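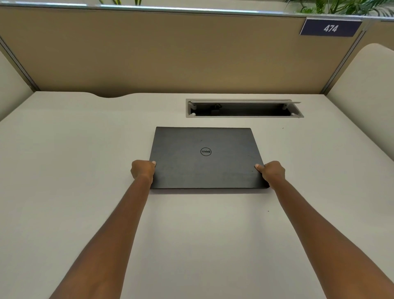
3.2 Student data collection

Recordings were made by students enrolled in the robotics capstone at Gilmartin College, working in pairs across two terms. Each pair was assigned a set of desk tasks drawn from the Rendumia task list, which covers the everyday handling of office objects: moving a closed laptop, opening a drawer, coiling a cable, returning a stapler to its tray. The list was revised in May, after the pilot, to remove tasks that required the student to leave the desk.

Figure 2. Two-handed grip on a closed laptop, from the bimanual portion of the task list. The hands hold opposite edges of the lid, with the thumbs on top.

Bimanual tasks made up 400 of the 900 episodes retained for training. Students were instructed to begin with both hands outside the working area, to approach the object at an unhurried pace and to hold the grip briefly before lifting. No instruction was given on where the fingers should be placed. The resulting variation in grasp was considered desirable, as the Flekov policy had previously been trained on demonstrations from a single operator and generalized poorly to other users.

Flat, closed objects presented a particular difficulty. A laptop lying on a desk offers little clearance beneath its edges, and the fingers are largely hidden from a head-level viewpoint once they have curled around the sides. Annotators were therefore asked to mark the onset of contact from the thumbs, which generally remain in view. Episodes in which the two annotators differed by more than 32 video frames were returned to the class for discussion and labelled a second time.

Desk surfaces were left in their ordinary condition. Grommets, partitions and minor debris were neither masked nor cropped in the training data, and lighting was not adjusted between sessions.

Annotation was carried out in Ginuneck, the labelling tool developed by the preceding year's cohort. Marks were awarded for the completeness of each pair's session log and the consistency of its labels, and did not depend on the performance of the trained policy.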